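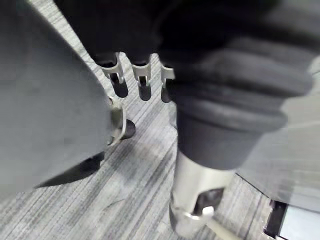
Irnlow Public Library: Conversations on Service

The Irnlow Public Library closed its main building for renovation in March and reopened it in September. During those months the library moved its lending services into a former shoe store on Dollis Street, with space for only a small part of the collection. The head of circulation, who oversaw the move, met with the newsletter in July to discuss how the temporary branch was planned and what the library learned from it.

The first question facing the staff was which books to take. The store could hold 31 cases of shelving, and the library had to place the rest of its holdings in storage at the Barbosa warehouse outside town. "We began with the circulation records, as any library would," the head of circulation said. "Then we looked at what people ask for at the desk, and the two lists did not match very well. Repair manuals hardly appear in the records. People read them standing up and put them back."

Large-print fiction was given more room than its share of loans would suggest. Many of its readers do not place holds online, and staff expected that a title left in storage would simply go unread. Local history was handled differently. The town directories and the bound newspapers went to storage, with the exception of the volumes for the Silby Mill years, which the high school uses each spring.

Requests for stored items were filled by a van that ran every weekday morning. In the first month the library received 200 such requests. By May the monthly figure had reached 700, and a second trip was added at two in the afternoon. "We had planned for a decline," the head of circulation said. "The assumption was that people would borrow whatever was on the shelf. They wanted the book they came in for, and they were willing to wait a day to get it." 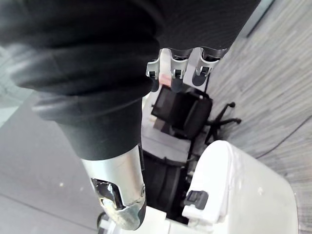

A reader from the Silby neighborhood, writing to the library in June, took a less favorable view of the arrangement. She noted that the wait was often three days, that the notices went out by e-mail only, and that she had twice walked to Dollis Street for a book still at the warehouse.

The head of circulation accepted the criticism. "She was right about the notices. The system marked a book as ready when it was pulled, and it should have done so when it reached the branch. We corrected that the following week. Anyone who asks for a telephone call now receives one."

Asked about children's services, the head of circulation said that story hour had been held in the back room of the store, with attendance limited by the fire code. Families were asked to sign up in advance. The library kept around 600 picture books on site and exchanged part of the selection every two weeks.

Fines were suspended for the length of the closure. The library board will decide in the fall whether to restore them. The book drop on Dollis Street will remain in use after the main building reopens, and the morning van will continue to serve it.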